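Every vendor deck promises that teaching a robot is like teaching a child. I have raised 3 children and none of them came with a joystick.
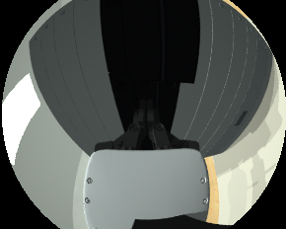
Ayman Belkadi steers for us at Clarnwood, and he has 216 demonstrations behind him. His complaint is the wrist view: a circle of bent edges, a big gray finger plate, and a black gap where the interesting part should be. 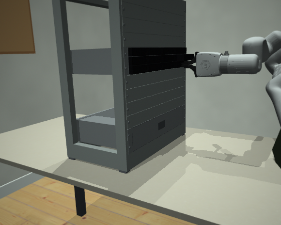 Patience is the skill we end up recording. From the side it looks simple — two black fingers at the end of a black unit in a rack. Ayman says the robot learns his hesitations first. I believe him. So did my kids.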